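I spent most of Wednesday swapping grippers on the KUKA arm, so these are my notes before I forget them.

The two candidates are a Bandel parallel gripper with metal fingers and the Ladov suction cup we already had on the shelf. Both run off the same Koval controller. I gave each one 12 tries at clearing the bin, with the same set of household stuff and toys every time.

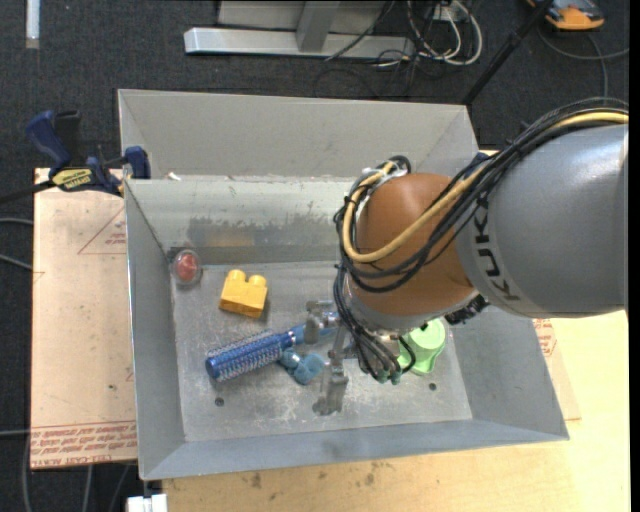
*The metal fingers over the handle end of the hairbrush.*

The brush was the hardest item for suction. The cup wouldn't seal on the bristles at all, and the handle is too narrow, so it got 2 picks out of 12. The Bandel got 8, and most of its misses came when the handle pointed straight at a wall and one finger hit the metal on the way down.

The yellow block went the other way. Suction did fine on the flat side. The fingers kept tipping it over unless I slowed the last part of the approach.

Changing tools takes more than 4 minutes, mostly because of the hoses. I want to reroute them before I do it again.

For now the Bandel stays on. Rillport is sending softer finger pads in September, and I'll rerun the brush with those first.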